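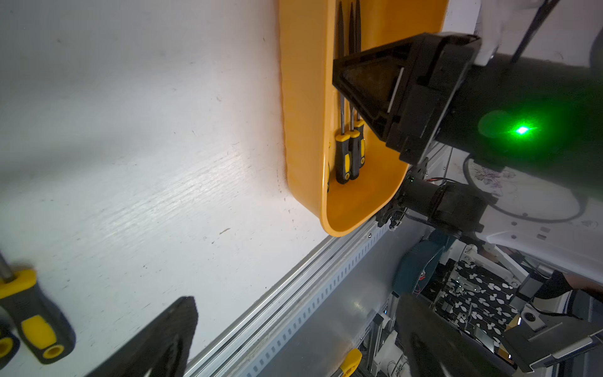

Dowsing for Beginners: What the Rods Do and Why People Still Use Them

Dowsing is one of the oldest practices in the psychic field and one of the cheapest to try. You need two bits of bent wire and a patch of ground. Most people know it as a way of finding water, but dowsers also look for lost rings, buried walls and places in a house where the energy feels heavy.

The village of Rurkham has a well that local people say was found by a dowser in 1548. There is no record of how it was done. The story says he used a forked hazel stick, walked up from the church and stopped where the stick pulled down hard enough to mark his hands. The well is 38 feet deep and has a stone lid on it now.

Hazel is still popular, but beginners usually do better with L-shaped rods. Wire from an old coat hanger will do. Hold the short ends loosely in your fists, elbows in, with the long ends pointing forward and tipped down a little. If you grip too hard they can't move. If you tip them up they will swing all over the place and tell you nothing.

Before you start, ask a clear question. "Is there water under this lawn?" is better than "What is down there?" Walk slowly and keep your mind on it. When you cross the right spot the rods should swing in and cross each other, or open out wide. Which one you get is a personal matter, so test it first over a pipe you know about.

The dowsing circle at Ovov meets every May on the common and lets newcomers try. On the last outing the group walked the line of an old drain, and three of the beginners marked the same bend. Others got no movement at all - this is common on a first day, and tiredness seems to make it worse.

Doubters say the hands move the rods without the person knowing. Many dowsers agree with that. Their view is that the body picks something up and the rods make it easy to see, in the way a pendulum does over a map.

Don't pay for a borehole on the strength of one walk. Go over the ground again on another day, from a different side, and ask a second dowser to do the same without telling them where your marks are.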